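Delus moves to weekly withdrawals

The Delus exchange has changed how customers take money out. Starting 4th February, withdrawals to a bank account are paid in one batch a week instead of on request. Transfers from one wallet to another are not affected and still go through at any hour.

The notice went out by email to account holders and was posted on the exchange's help pages the same morning. It says the change is meant to cut processing costs. It does not say how long the weekly schedule will last.

If you asked for a withdrawal before the change, it should be paid under the old terms. Several readers have written to us to say theirs is still marked as pending. One has been waiting 14 days for $930. The support desk told her that her identity papers were being checked again, although she had sent them in August when she opened the account.
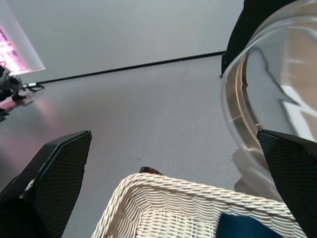 Cream woven basket with a braided rim.

We have covered this kind of change before. When Pinavdale went to a weekly schedule, customers had a short period of normal service, then a cap on each withdrawal, then a long wait. Delus has not set a cap, and we have no evidence that it plans to. Still, the terms of service were updated along with the notice, and the new wording allows the company to limit payouts "as conditions require." The old wording promised customers notice first. That line is gone.

It is also worth knowing what you hold. A balance on an exchange is usually a claim on the company – you do not have the coins themselves until they are in a wallet you control. If the company fails, you may have to line up with everyone else it owes.
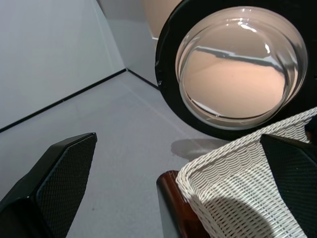 2 min read

What the fees look like now

Delus charges a flat $14 on each bank withdrawal. On a balance of $145 that is close to a tenth of the money, so small holders will feel it most. Moving coins to your own wallet costs only the network fee, but that fee goes up and down during the day. Check it before you confirm.

Ngcobo, which runs a smaller exchange with many of the same coins, still pays on request and charges up to $300 a year for its business accounts. Personal accounts there have no yearly charge. We are not recommending one over the other. Neither company publishes a full statement of its reserves, and both should.
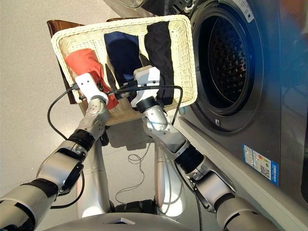 White wicker basket in front of a grey front-loading washing machine.

What to do if you have an account

Download your full transaction history now and save it somewhere other than your email. You will need it for taxes in any case, and it is your best record if there is a dispute.

Take a screenshot of any pending request, with the request number showing. If you write to support, keep it all in one thread. Readers who opened a second ticket say the first one was closed.

Be careful with anyone who offers to speed things up. A firm calling itself Skindness has been messaging Delus customers and asking for a deposit to "release" their funds. Do not pay it, and do not give out your recovery phrase to anyone – a real support desk has no use for it.

We have asked Delus when the next batch will be paid and whether the old notice rule will come back. We will print the reply in the next issue if we get one.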